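Small Employers' Corner > Pay, Contracts and Leave

Thread: Flexible working requests when there are only seven of you

marrowfat_jim
Posted Monday, April 8, 2019
Two of my staff have put in flexible working requests in the same week and both want Fridays off. We're a seven-person outfit packing orders for Konberg and Friday is when 200 parcels go out the door. I want to say yes to both, I really do, but I can't see how. Can I take them in the order they arrived?

Tralmont_Gifty
Yes, you can look at them one at a time, and once you've agreed the first one the business has changed, so you judge the second against that. You've got three months to decide including any appeal. Don't sit on it though! I left one till week eleven and it soured things with a very good packer.

oldledger
This is exactly what is wrong with the rules. A firm of 3000 can lose two people on a Friday and not notice. Jim loses two and he's doing the parcels himself. Anyone under ten staff ought to be exempt, full stop.

Tralmont_Gifty
Can't agree, sorry. It's a right to ask, he can still turn it down if there's a proper business reason, and being short-handed on the busiest day is one. What would an exemption save him? One meeting and a letter.

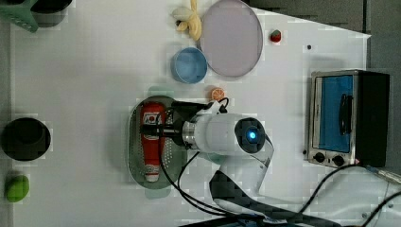
And small places need it more if anything. I can't match what the big sheds pay, so hours are the one thing I've got to offer. Two of mine came over from Ackah for a 3pm finish and they've stayed put.

oldledger
One meeting, a letter, an appeal, and then £367 plus VAT to a solicitor to check the letter. That was my bill. You're lucky if yours was less.

pennyfields
Ring Acas before you pay anyone, the helpline's free. Jim, have you asked the pair of them whether they'd do alternate Fridays? Mine sorted it between themselves over a brew.

marrowfat_jim
Hadn't thought of alternate Fridays (feel a bit daft now). Will ask tomorrow. Does a trial period have to be in writing?

Tralmont_Gifty
Put it in writing, with an end date, and both sign it. I'll dig out the one I used and message it to you.

Gifty Darko
Nururden Road unit, mornings only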